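2025년 10월 9일
글 오르쇼여 시포시(Orsolya Sipos)

발표 메모: 로봇 동아리 서랍 열기 프로젝트

(인사 짧게. 바로 시작)

안녕하세요, 로봇 동아리 '트루디크(Trudik)'의 오르쇼여입니다. 저희가 이번 학기에 붙잡고 있는 과제는 서랍 열기예요. 네, 서랍이요! 처음 들으면 다들 웃으시는데, 저는 이 과제가 정말 좋습니다.

(웃음 기다리기)

팀은 일곱 명입니다. 사티시 샤캬가 그리퍼 제어를, 노에미 야카브가 데이터 정리를 맡았고 저는 주로 궤적 계획을 봅니다. 나머지 팀원은 질의응답 때 같이 나옵니다.

왜 어려운가. 손잡이를 잡는 건 시작일 뿐이고, 레일 방향을 조금만 틀리게 당겨도 서랍이 걸립니다. 사람은 손목에 힘을 빼면서 알아서 맞추잖아요. 그걸 코드로 쓰려니까 갑자기 모르는 게 너무 많아지더라고요. (여기서 천천히. 지난번 연습 때 너무 빨랐음)

시도 기록 이야기. 지금까지 1,018번 시도했고, 그중 452번은 힘 제어를 넣기 전 기록입니다. 초반 로그는 보기 괴로울 정도인데 그래도 하나도 안 지웠어요. 노에미가 실패 유형을 51가지로 나눠 놓은 표가 있는데, 저는 이 표가 이번 학기 최고의 결과물이라고 생각합니다! 손잡이 위쪽을 긁고 지나가는 경우만 해도 이름이 따로 있습니다.

(표는 띄우지 말 것, 글씨가 너무 작음. 물어보면 나중에 파일로)

손목 카메라 이야기로 넘어가기. 멀리서 볼 때와 바로 앞에서 볼 때 손잡이가 전혀 다르게 보입니다. 가까이 가면 그리퍼가 화면을 꽤 가리고, 금속 손잡이는 빛을 받으면 한쪽이 하얗게 떠 버려요. 사티시가 이 문제로 밤을 꽤 새웠습니다. 라벨도 재미있는 단서예요. 글자까지 읽어서 "케이블은 어느 서랍?"에 답하게 하는 게 11월 목표입니다.

(사진 두 장 넘기면서 잠깐 멈춤)
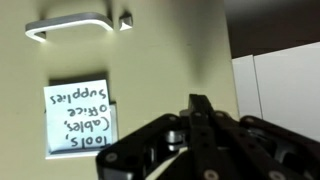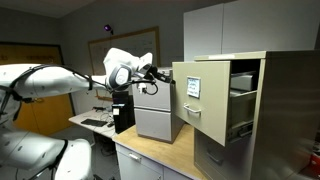
첫 번째: 손목 카메라로 본 손잡이와 라벨. 두 번째: 열린 파일 캐비닛 맨 위 서랍과 로봇 팔.

(질문 받기. 힘 센서 질문은 사티시에게 넘길 것)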